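Re: [tetness-users] Segmenter loses the dish on approach

Hi Mirjam, hi all,

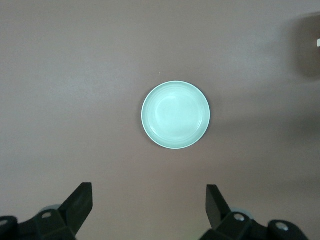

Thanks so much for writing this up, and sorry I sat on it for a while (October has been a bit of a blur over here!). Let me quote the part I want to answer:

> On Mirjam Verhoeven's branch the mask is fine
> from far away, but closer in it starts growing
> into the shadow on the right. The grasp center
> then drifts and the planner gives up. I replayed
> 659 approaches and 148 ended that way.
> Is this the threshold or the camera exposure?
> Urs

Urs, I'd look at the threshold first. The default in Tetness was tuned on bright, glossy things, and a pale green dish on a dull mauve table is a different animal, with a soft shadow beside it that has no real edge to hold on to. Try fitting an ellipse to the bright line along the rim and ignoring the filled mask for the last stretch. I did that on my own set of 218 replays and the center stayed put in all but a handful, which made me very happy.

One small thing: mask out the fingertips before you fit, or their edges will sneak in. Mirko has a patch for that and I can forward it if he doesn't mind.

Warmly,
Agnese Lepik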